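Handout 4: Reading Cloth With Your Hands
Intro to Textiles, evening section
Notes by Emiliano Montecinos, September 2024

Okay, so last time we ran out of minutes right when it was getting good, and I promised to write up the knit part properly. Bring this sheet with you, and bring your swatch envelope too (the one with the 36 little squares, please don't lose any, I cut those by hand!).

1. Knit or woven?

Everything in your envelope is one or the other, except the felt, which I'll get to. Woven cloth is two sets of threads crossing at right angles, over and under. Knit cloth is one thread looping through itself, row after row. Pull a woven square along the threads and it hardly moves. Pull it on the diagonal and it gives a bit, and that diagonal is what sewing people call the bias. A knit will stretch nearly any way you tug it, usually more across than up and down.

Gloves and socks are mostly knit for exactly this reason. A hand is a terrible shape to cover with something stiff. If you've ever tried on a woven cotton glove from a costume shop you know what I mean, your knuckles hit the end of it right away.

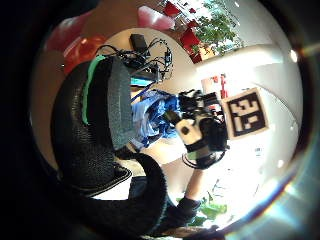
Coarse black knit, with a gray felt-like pad on top.

2. Felt, and why it's the odd one out

True felt has no thread at all. It's loose fiber, traditionally wool, that gets wetted, rubbed and squashed until the scales on the fibers lock together. You can cut it anywhere and it won't unravel. My aunt made slippers this way in Vedska and the whole kitchen smelled like wet sheep until May.

Careful with the word, though. Plenty of what's sold as felt is synthetic fiber punched together with barbed needles. Swatch 31 is one of those. Rub it next to the wool one and tell me which feels springier.

3. Loops you can see from across the room

Some fabrics wear their loops on the outside. Terry toweling is woven with extra yarn left standing up, and bouclé gets its bumps from a curly yarn, so it can be knit or woven. I mix these up in bad light and I've been at this a long time. Flip the cloth over, look at the back, and then look at a raw edge. Loose loops running sideways mean knit. A fringe of straight threads means woven.

Leather has no such trick, of course, being skin. What you look at there is the grain side, the seams, and how the surface takes the light once it's been rubbed smooth.
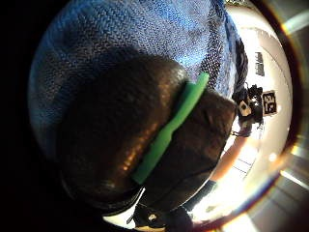 4. For next class

Read the Demirtaş chapter, up to page 153. Skip the dye tables, we'll do those later with the Londesus samples in front of us.

Then pick one thing you wear a lot and write me a page on it. What's it made of, knit or woven, where does it stretch, where is it wearing out first? Elbows and heels are a goldmine. Draw the structure if you can, even badly (mine are bad too).

Magnifiers are in the drawer under the window. Put them back in their sleeves.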